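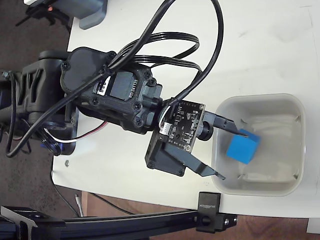
The Case for the Bare Table

There is a kind of person who walks into your home, sees a table with nothing on it, and asks if you're moving. I have been asked this four times since spring. I'm not moving. I cleared the table.

It used to hold mail. I say mail, but real mail was a thin top layer, and under it were coupons for Oltamix, which I believe is a floor cleaner, a user guide for a fan we no longer own, three pens (one worked), and a bowl. The bowl was bought to hold the things on the table. Within a week it was one of the things on the table, and we ate dinner on the couch like people waiting out a flood.

The storage business has an answer for this, and the answer is more storage. Last February I got a catalog from a company called Hetora that ran to 1,283 items, every one of them something to put something else in. There was a box for charging cords. There was a box for lids. There was, on page 20, a tray meant to sit inside a drawer and hold smaller trays. I read the whole thing with real hunger and circled eleven items before I noticed I was planning to spend a car payment on rectangles.

My complaint with bins is that they forgive too much. A pile on a table is at least an accusation. Put the same pile in a bin with a nice label and it becomes a system, and you can carry a system from one apartment to the next for twenty years. I have a box marked MISC that has lived in three cities. I've opened it once, to add something.

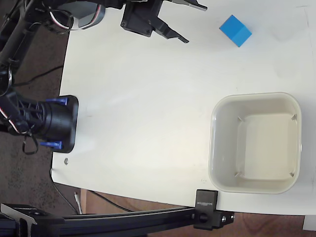
So I tried it the other way. No boxes, no trays, no weekend of sorting with a podcast on. I picked the one flat surface we use most and made a rule that at bedtime it has to be empty. Whatever is on it gets put away where it belongs or thrown out, and if it belongs nowhere, that's a strong hint about which.

The first week was ugly. It takes a certain coldness to throw away a single glove. My family took to hiding things on top of the fridge, and I took to pretending I couldn't see the top of the fridge. We still have an understanding about the fridge.

I should say that I don't trust the people who make a religion out of this. You know the ones. They own one cup. They'll tell you about the cup. There's a furniture shop near us, Kocabaş, that has a plain white table in the window for $1,715, and the price, as far as I can tell, is for the part where there's nothing on it. I could have bought it and gone home to put mail on it. Emptiness is the cheapest thing you can have in a house, and somehow there's a showroom.

I also don't think a clear table has made me calmer, or more creative, or any of the other things the magazines promise. I'm about as irritable as I was. But I can set a plate down without first making a decision about a gas bill, and at my age I'll take that.

What surprised me is how much I now look at whatever does land there. One orange. A library book. When there were forty things on the table I saw none of them, and I paid a late fee on a book that had been eighteen inches from my elbow for a month. The library was nice about it. They said it happens all the time, which I found less comforting than they meant it to be.

A neighbor tells me there's an app now, Arinside, where you photograph your belongings and it keeps a list of them for you. She has entered 2,000 items so far and isn't done with the garage. She showed me on her phone, scrolling past spatula after spatula, and asked if I wanted the link. I told her to send it to me in the mail.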